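Sulby bed frame, full size, five months in

Bought in January, writing this on 14 June 2021, so this is not one of those "just unboxed it, five stars" reviews. Short version: good frame, awful instructions, skip the matching blanket. Long version below, typing fast, sorry for typos.

Ordered through Lorente. They sell two beds that look the same online, the Sulby and the Weltholm. Weltholm has the drawers underneath. I went without drawers. Hipólito Quezada (my brother in law, he has the Weltholm) says the drawers stick when it's humid and he ends up kicking them shut. So no regrets there. Plus mine has enough room for flat bins and you can get a vacuum head under it if you go in from the side.

Delivery. Two boxes. One came, the other came 12 days later. Not cool. I slept on a mattress on the floor with half a bed leaning on the wall. Called Lorente, got a guy who was nice, told me it was "in transit", it was not in transit, it was in their warehouse. He did knock off the delivery charge when I asked. Ask!

Assembly. Box says one person. No. The side rails have to be held level while you start the bolts at the head end, and your arms aren't that long. Orysia from upstairs held the other end and we were done in under 3 hours, and that includes taking the footboard off again because step 7 shows it backward. Drawing in step 7 is WRONG. The holes for the center beam go on the inside. Write that down. The allen key in the bag is soft, mine rounded off by the end of the second rail. Use your own.

All the bolts were there, one spare. Slats come rolled up on two ribbons and you staple nothing, screw nothing, just unroll and push the end pegs in. Best part of the whole thing. Slats are pretty close together so a foam mattress is fine on it, no board needed.

Mattress is a Hirnen, medium, bought separately, had it before. Fits with a finger of space on each side. I wanted it tighter. It doesn't slide around though, the rails stand up just high enough. 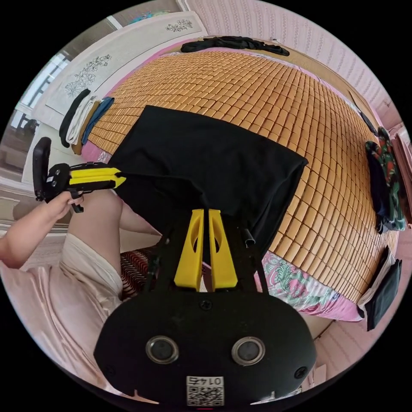 The blanket is the part I'd send back. Lorente throws in a "coordinating" throw blanket if you spend over $200 and it sheds like a dog. Five washes now, still shedding. Gets on the sheets, on socks, on anything you set down on the bed for a minute. Light stuff you don't notice so much. Anything black forget it, a plain black cloth like the one in the photo would need the lint roller twice before I'd call it clean. Tried the dryer on no heat with a damp washcloth, helped some. Tried the freezer thing people swear by. Did nothing. It lives in the car now for picnics.

Noise. Silent for the first two months, then a creak on the left side every time I rolled over. Tightened the rail bolts, creak gone, came back. What fixed it was a bit of felt between the slat pegs and the rail, the stick-on kind you put on chair feet. Quiet ever since. Gerrit Adams had a comment on my last review saying candle wax does the same job, haven't tried it, felt was already in the drawer.

Center leg. There's one adjustable leg under the middle beam and you have to screw it down until it really touches the floor. Mine was hanging in the air for a week and I didnt know. Get down there with a flashlight. If you're on carpet check it again after a month, it settles.

Finish is okay. Not great. The top edge of the headboard has a rough patch where the stain didn't take, on the wall side, so whatever. One ding near the foot already from the vacuum. It takes a touch up marker well, walnut was a bit too dark, the one labled "medium oak" was right on.

Headboard height: good for reading if you have two pillows. With one pillow you get the top edge right across the shoulder blades. My sister Nokuthula is shorter and says it's perfect, so try before you buy if you can.

Weight limit in the booklet is generous and I believe it. Two adults, a kid with a cold, and a large dog, no complaints from the frame. Plenty from me.

Would I buy it again? At the sale price yes. At full price I'd look around first. They have a fancier version with a padded headboard that runs close to $2000 and I can't see how, same rails, same slats, same soft allen key I bet.

4 stars. Lost one for step 7 and the box that sat in the warehouse. Blanket gets its own review if I ever find the time.

Edit: someone asked, no, the headboard does not come off for moving without taking the rails off too. Measure your stairs.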